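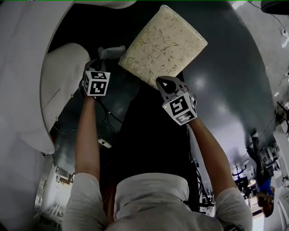 Subject: Re: Handover of the savings groups to local partners

Dear all,

Thank you for the answers to my first message. Several members wrote to me off the list, so I try to put the main question here again, where everybody can read it.

Our program in the Brulico district has 28 savings groups. In January the funding from Skostum ends, and the groups should continue under the local partner, Hideck. The plan says the handover takes 4 months. I was in the meetings where this number was decided, and I must say that it came from the budget calendar. The groups themselves were asked only later.

On the earlier message in this thread:

> We have seen in Oddsson that groups younger than one year
> often stop meeting when the field officer goes away. The
> older groups hardly noticed the change. I would suggest to
> hand over the older ones first and to keep the officers
> with the young ones as long as the money allows.

I agree with this, but I see one difficulty. In our district the young groups are also the most distant ones. Of the 28 groups, 12 are on the other side of the river, and the transport for the officers is the most expensive part of the budget. If we stay longer with exactly these groups, the money will finish sooner — and then they will have no handover at all, only a last visit.

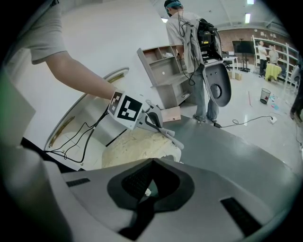
Oddsson office wrote back last evening that the distance was a smaller problem for them than the record books. When the officer stopped coming, the members did not trust the totals any more, and two groups divided the savings and closed. They now train a second record keeper in each group before any date is announced.

I find this very useful. We have one record keeper per group, and in many places it is the same person who keeps the key of the cash box. I would like to propose that we use the first month only for this training, and that Hideck sends its own staff to sit in the meetings from the beginning, so the members know their faces.

My questions to the list:

Has anybody trained record keepers by phone, at least partly? The signal is weak across the river, but in the evening it works.

Who pays the local partner during the shared months? Our agreement says nothing on this — Hideck believes it is us.

If you have a training plan which you can share, please send it to the list, also when it is not in English. I can read it slowly.

With kind regards,
Program coordination, Brulico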